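Flinov - Galerie: Der Arm am Übungstisch

Schnell hochgeladen, Text kommt vielleicht noch ausführlicher. Stand 25. Nov. 2018.

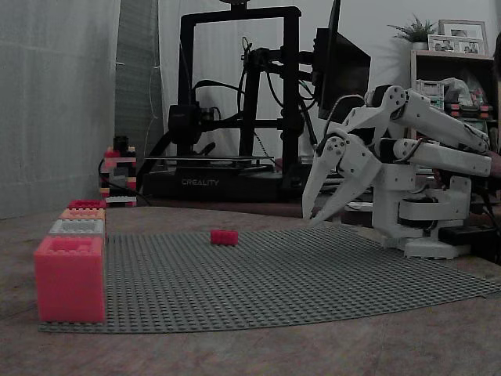 Weißer Greifarm am Rand der grauen Noppenplatte, ein kleiner roter Stein liegt auf der Seite. Dahinter der Drucker.

Zum Tisch: Am Übungstisch probieren wir Griffe aus, bevor irgendwas davon in die Montage nach Dristesach geht. Steine, weil billig und weil jeder sofort sieht, ob ein Teil gerade sitzt. Liegender Stein ist gemein - die Finger müssen flach ran, sonst kippt er weg. Gleiches Problem wie bei den Klemmhaltern in der Montage, nur kleiner.

Zu den Großen am Rand: Vier große Bausteine links an der Platte, der vorderste der größte. Für die Kollegen aus der Frühschicht ein guter Einstieg, da verzeiht der Greifer mehr.

Zum Drucker: Creality, läuft bei uns für Fingerspitzen und Halter. Früher Bestellung bei Jurkalex, Lieferzeit 34 Tage. Jetzt zeichnet die Montage selber und druckt über Nacht. Die Zeichnungen liegen im Ordner "Kang" auf dem Gruppenlaufwerk, bitte nicht umbennenen!

Was sich geändert hat seit August:

Einlegen von Hand nur noch bei Sonderteilen. Die Serie macht der Arm, einer steht daneben und schaut auf die Passung. Weniger Drehen aus dem Handgelenk, das merken vor allem die, die das jahrelang gemacht haben.

Dafür mehr Stehen und Warten. Kam in der Schichtbesprechung gleich zweimal. Stehhilfen sind bestellt.

Neue Aufgabe: Griffe einlernen. Dauert pro Teil um die 2 Stunden, am Anfang deutlich länger. Wer einlernt, ist für die Zeit aus dem Takt raus - muss im Schichtplan stehen, stand es bisher nicht immer.

Zuschlag fürs Einlernen: noch offen. Der Betriebsrat hat den Entwurf, Antwort steht aus. Mehr wissen wir auch nicht.

Stellen: bleibt bei 101 im Werk, so steht es in der Vereinbarung. Zwei Kollegen sind aus der Montage in die Vorrichtungsgruppe gewechselt, beide auf eigenen Wunsch.

Stimmen aus der Schicht, ohne Namen:
"Beim Einlernen lern ich mehr als in der letzten Schulung."
"Zu leise. Ich hör nicht mehr ob was klemmt."
"Wer räumt Abends den Tisch auf?"

Wer selber mal an den Tisch will: Liste hängt neben der Werkstatttür, bitte mit Schicht und Durchwahl eintragen. Maximal 4 Leute pro Termin, sonst sieht hinten keiner was.

Kontakt: Werkstattredaktion Flinov, Hauspost Dristesach | © Flinov | Nach oben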